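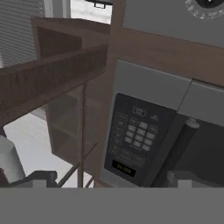
Changes to the Todach Momentum Screen

Subscribers who use the Todach momentum screen will see a revised set of default settings from 17th December. The changes follow the annual review of our charting tools and apply to both the daily and the weekly versions. Saved screens will not be altered unless the subscriber chooses to update them.

The main change concerns the lookback period. Until now, the screen has measured the rate of change over 12 trading days, a setting that responded quickly to price but produced a large number of short-lived signals in flat markets. The new default is 24 trading days. The formula itself is the same: the current close less the close 24 days earlier, divided by that earlier close and multiplied by 100. A reading above zero means that the price is higher than it was at the start of the period, and a reading below zero means that it is lower.

A signal line has also been added. It is a 6-day simple moving average of the rate of change and is plotted in a lighter shade on the same panel. A cross of the indicator above its signal line is marked as an upturn, and a cross below as a downturn. Crosses that take place on the same day as a stock split or special dividend are held back until the adjusted price has been confirmed. 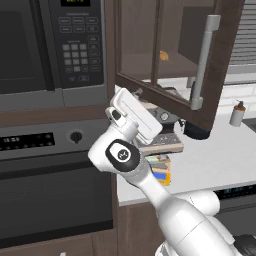
Robotic arm near an open cabinet door in a simulated kitchen.

The review covered 2,462 listed securities, of which 700 did not have enough trading history to be tested on the weekly chart. These remain available on the daily chart only. Ayodele Ogundipe, who led the review, noted that the longer setting gave fewer signals in every sector studied, and that those signals came later. Subscribers who trade over short periods may therefore prefer to keep the former setting, which can be selected from the Period menu.

The indicator should be read together with the trend. In a strong advance, the rate of change can stay above zero for many weeks, and a downturn may mark nothing more than a pause. In a trading range, readings tend to move back and forth across the zero line and carry less weight.

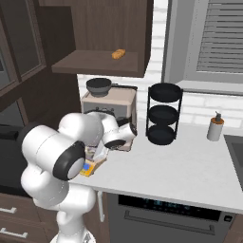
Subscribers who receive their price data through Lomix need take no action. Those who use the Jillum data feed should reload their price history before opening the revised screen, as the longer period requires additional daily closes. Incomplete histories will show a blank panel.

The reference guide, edited by Le Roux, has been updated to include the new defaults and a worked calculation. Copies may be downloaded from the subscriber library under Indicators, Momentum.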